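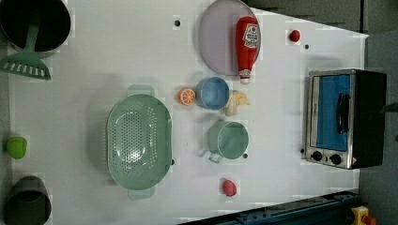 3.2 玩具厨房中的物品归置与口头命名

在进入这一节的分析之前，我们想先谈谈为什么会对一张摆满玩具厨具的桌面产生这样持久的兴趣。过家家是许多孩子最早主动组织起来的一类游戏，而厨房又是过家家里最常出现的场所。孩子们在家里日日看着大人洗菜、沥水、装盘、挤酱料，到了游戏中，便把这些动作拆开，再按自己的理解重新拼起来。以往的研究多把注意力放在“扮演”上，也就是谁当妈妈、谁当客人、饭菜做给谁吃；对于游戏开始以前和结束以后那段看似琐碎的摆放与收拾，讨论得相对少一些。我们在Ditmont幼儿园做了较长时间的观察，越来越觉得这段时间里藏着不少值得细看的东西。

图3 活动桌面俯视。白色桌面上散放着玩具厨具与食物，右侧为小烤箱，锅具多在左侧。

先说材料。我们所用的玩具来自几处，一部分是园里原有的，一部分由第二作者Tsion Fikre从旧货集市上慢慢凑齐，因此颜色和大小并不成套。以图3为例，同样可以称为“锅”的东西，就有黑色的大锅、浅蓝色的锅和灰绿色带短柄的小锅，三者的尺寸与颜色都不一样。这种不整齐起初让我们有些犹豫，担心它给比较带来麻烦，后来却决定保留下来。家里的厨房本来就是这样，锅碗瓢盆陆续添置，很少有人一次买齐。孩子面对几口不相像的锅，需要自己判断它们算不算同一类，这个判断过程正是我们希望听见的。

食物的情形又有所不同。橙子片露出一瓣一瓣的切面，孩子们几乎不假思索就能叫出名字；浅黄色、弯弯的那一件，多数孩子叫它香蕉，也有孩子坚持说是薯条或者月亮。至于那些红色的小圆球，叫法就更热闹了，小番茄、樱桃、草莓、山楂都有人说过，有一个孩子在同一次游戏里先后用了三个名字，每换一道“菜”就换一个。绿色的圆球也有类似的情况，我们在记录表里写作“青柠”，孩子们却常常说成青苹果，偶尔也说是没有熟的橘子。对于这类分歧，我们一律照录原话，不作纠正，归类时另设“多名物品”一栏。

再说归置的方式。整理全部录音以后，我们得到2738条可以辨认的口头命名，其中321条出现在收拾阶段，并且伴随着对位置的说明，例如“这个要跟锅在一起”“盘子不能压在下面”。数量虽然不算多，内容却相当丰富，我们把它们大致分成按用途归置、按颜色归置和按情节归置几种。

按用途归置最容易理解。孩子把锅放在一处，把吃的放在另一处，铲子跟着锅走，漏铲和沥水篮则时常引起争论。图3中的漏铲与椭圆形沥水篮都是薄荷绿，又都带孔，有些孩子因此认定它们是“一家人”，应当挨着放；另一些孩子却觉得铲子是炒菜用的，篮子是洗菜用的，一个归灶台，一个归水池。两种说法都讲得通，也都能从家里的厨房找到依据。Hubert Strebel在试听录音时提醒我们，这里的“孔”被当成了一种身份标记，孩子先看见它，然后才想到它能漏水。我们很赞同这个看法，并在编码手册里为此补写了一条说明。

按颜色归置在年龄较小的孩子当中更为常见，这一点与我们事先的猜想一致。他们喜欢把绿色的东西聚拢起来，锅也好，杯子也好，水果也好，只要是绿的就放在一起。麻烦的是绿色本身也有深浅，薄荷绿、灰绿、橄榄绿，还有青柠那种鲜亮的绿，放到一起之后，有的孩子会忽然停下来，拿起那只深色的杯子看了又看，拿不准该不该算。我们很喜欢这样的时刻，从转写稿上看，那只是一段沉默，而在现场看来，孩子正在认真地调整自己心里那条界线。

按情节归置则最难编码，也最有意思。所谓按情节，是指孩子依照刚刚玩过的故事来决定东西的去处。红色的番茄酱瓶便是一个很好的例子。图3中的瓶子横在淡灰紫色的盘子上，白色瓶盖朝向桌子中央。若单论用途，酱瓶似乎应当与别的调味品同放，可是我们的玩具里恰恰没有第二件调味品，它便成了一件没有同伴的东西。于是孩子们替它编出种种理由：有人说酱要留在盘子上，客人还没吃完；有人说它应该站在烤箱旁边，等东西烤好了马上就能挤。同一个瓶子在不同的故事里有不同的位置，而讲故事的孩子往往十分确信，别人若是挪动了，还要再挪回来。

小烤箱的位置也值得多写几句。它在桌上的东西里体积较大，一般由教师先放好，孩子们很少移动它，反而会以它为参照来安排其余的物品。“烤箱这边”和“锅那边”是录音里反复出现的说法，语气自然得像是在说家里的两间屋子。我们原先打算在桌面上贴出分区线，预试之后便放弃了，因为孩子们已经有了自己的分区，再添几条线只会让他们分心。

需要说明的是，本节的分析有几处局限。其一，玩具没有配套，不同班级所用的组合也略有出入，颜色与用途有时纠缠在一起，难以完全分开。其二，教师在旁的一句话常常会改变归置的方向，比如“绿的都在哪儿呀”，问者无心，孩子却很快照着颜色收了起来。我们把这类由成人提示引出的命名单独标出，没有计入前面的数字。其三，俯视的角度便于看清物品之间的位置，却看不到孩子的神情，而神情对于判断他们是在犹豫还是在走神相当要紧，这方面只能依靠现场笔记来补充。

下一节将转向教师的访谈材料，看看她们怎样理解“收拾好了”这句话。在我们初步读过的几份访谈里，教师与孩子对这句话的理解并不总是一致，有时一张在大人眼中仍然凌乱的桌子，孩子已经觉得样样都在该在的地方。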